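I bought a white desk. I'd like to talk about the white desk. This will take several posts and there is no payoff, so anyone with laundry to fold should go fold it.

The old desk was a door on two filing cabinets. It served me for 11 years and never showed a mark, being the color of gravy. I could have dropped gravy on it. I probably did.

Then Nandini Chettiar came over, looked at the door, and asked if I was "between desks." I was not between desks. I was at my desk. But a thing like that gets in your head.

So I went looking. The Kedari was $500 and came with a lecture about sit-stand ratios. The Olitz was $375 and only came in a green I'd describe as dental. The one I got was secondhand, $200, from Guilan Lü, who was moving to a place with a built-in and wanted it gone by the weekend.

Guilan's entire sales pitch was "it's a desk." I respect this. The listing was one line long and the line was the dimensions.

Getting it up the stairs: the top came off the frame with eight screws. It went back on with seven. I have made my peace with this.

It has the curved notch in the front where your stomach goes. I thought I'd hate that. I sat down and pulled in and felt like a man operating a small ferry.

Anyway, white. White desks look great in listings. They look great for the length of time it takes to set down a cup.

Day one: a pencil line I didn't draw. Day two: newsprint, and I don't get a newspaper. By the end of the week the middle had gone the soft gray of a school hallway.

Things I've tried, in order. Damp cloth - moved the gray to the left. Dish soap - moved it back. Rirnden spray, the one with the lemon on the label - the room smelled like lemon for two days and the desk looked like a desk somebody had sprayed.

Melamine sponge did the most. It also left a patch that catches the light differently if you crouch, and I have now crouched at this desk more than I've sat at it.

My sister says baking soda paste. My sister also says you can get candle wax out of carpet with an iron, and I have seen her carpet.

Today I took everything off it. Monitor, lamp, the mug of pens that don't work, the mug of pens that might. Everything went on the bed, so the bed is now the desk, and the desk is for looking at.
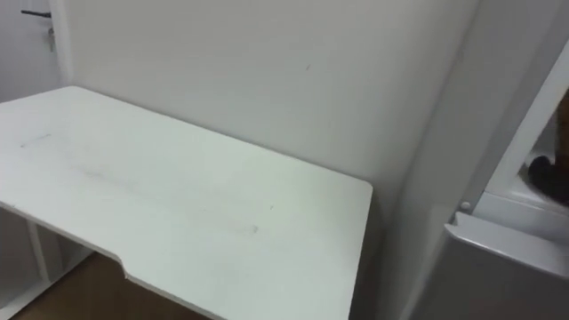 (Photo: mine. March 4, 2023)

Scuff in the middle of the top, thin dark streak over on the left, gray smudges in between like weather. The wall behind it has a tiny dark mark as well, which I hadn't noticed until I started being a person who inspects things.

The streak and I have history. I've gone at it with an eraser, a fingernail and a library card. I'm told rubbing alcohol is next. If it's a scratch then I have been cleaning a scratch since Tuesday.

Nandini has been sent the photo. Nandini replied "ooh, clean!" so either she's being kind or I need to get out more.

Several of you will say desk mat. The Iyengar felt one keeps following me around the internet, up to 30 percent off depending on how sad I look. It's gray. I'd be covering the gray with gray.

I'm leaning toward the mat.

Still have the door, by the way. It's in the hall. It looks fantastic.

More from this account
The pens that might: a reckoning
I own four extension cords and none of them reach
Filing cabinets, free, you haul, one sticks
What I learned alphabetizing the spice drawer in September
Is a bookshelf full if the books are sideways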